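Lista de verificação: circulação, piso e cabos
Edifício Olisum, piso 0 (oficinas e armazém)
Inspeção mensal, julho
Inspetora: Azra Ionescu
Acompanhamento: Sơn Trịnh (manutenção)
Área verificada: 864 m²
Início: 8h40

Legenda: C = conforme; NC = não conforme; OBS = conforme com observação; NA = não aplicável.

1. Vias de circulação

1.1 Largura livre mínima de 800 mm nas vias secundárias: NC
Comentário: o corredor entre a receção de mercadorias e a oficina 2 estava reduzido por duas paletes com material da Trikuvano. Retiradas durante a visita. A situação já constava do relatório de junho; pede-se que a zona de espera seja delimitada no piso.

1.2 Portas corta-fogo desobstruídas e a fechar sem ajuda: OBS
Comentário: a porta P4 fecha, mas roça na soleira. Afinar a dobradiça inferior.

1.3 Sinalização de saída visível de todos os postos: C

1.4 Iluminação de emergência, ensaio funcional: NC
Comentário: bloco autónomo junto ao quadro QE-2 sem resposta ao botão de teste. Bateria a substituir. Os restantes responderam.

2. Pavimento

2.1 Ausência de fissuras, ressaltos e peças soltas: OBS
Comentário: junta de dilatação degradada à entrada do armazém, no trajeto do empilhador. Reparar com argamassa de resina antes de reabrir o turno da noite.

2.2 Derrames e resíduos: C
Comentário: kit de absorção completo, selo intacto.

2.3 Marcações no piso legíveis: OBS
Comentário: desgaste acentuado na linha amarela do cais. Nas oficinas a marcação está legível. Hậu Vũ pediu que a repintura fosse feita a uma quinta-feira, dia sem descargas.

2.4 Tapetes e grelhas nivelados: C

3. Cabos e extensões

3.1 Cabos fora das vias de passagem ou protegidos por calha: OBS
Comentário: foram vistos cabos pousados no chão em postos de trabalho. Onde o cabo permanece mais de um turno, deve ser encaminhado pela parede ou coberto por calha de piso. Não se aceita fita adesiva como solução permanente.

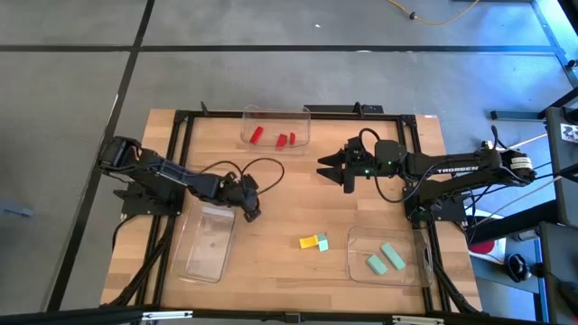
Foto 1. Item 3.1: cabo amarelo-alaranjado em curva sobre o piso de betão, atrás da mesa.

3.2 Isolamento e fichas sem danos: NC
Comentário: extensão do compressor portátil com a bainha cortada junto à ficha. Retirada de serviço e etiquetada.

3.3 Enroladores totalmente desenrolados em carga: NC
Comentário: enrolador de 3.000 W na oficina 1 a alimentar um aquecedor com o cabo quase todo enrolado. O operador foi informado. Afixar aviso na tampa.

3.4 Ausência de extensões ligadas em série: C

3.5 Diferenciais testados pelo botão: C
Comentário: registo atualizado na porta do quadro.

4. Armazenagem

4.1 Placa de carga em cada estante: NC
Comentário: falta a placa na estante E7, montada pela Manalastas. Até ser colocada, só se usa o nível inferior.

4.2 Montantes e travessas sem deformação: C

4.3 Escadotes identificados e com sapatas: OBS
Comentário: um escadote com sapata gasta. Thu Cao encomendou o par.

5. Ações corretivas

1.1 Delimitar zona de espera. Responsável: Hậu Vũ. Prazo: 20 dias.
1.4 Substituir bateria do bloco. Responsável: Sơn Trịnh. Prazo: imediato.
2.1 Reparar junta. Responsável: Sơn Trịnh. Prazo: antes do turno da noite.
3.1 Fornecer e montar calhas. Responsável: Thu Cao. Prazo: 20 dias.
3.2 Reparar ou abater extensão. Responsável: Sơn Trịnh. Prazo: 20 dias.
4.1 Pedir placa ao montador. Responsável: Thu Cao. Prazo: próxima inspeção.

Os itens NC voltam a ser verificados na visita seguinte, mesmo que a ação tenha sido dada como fechada. Cópia enviada a Lụa Quách para arquivo.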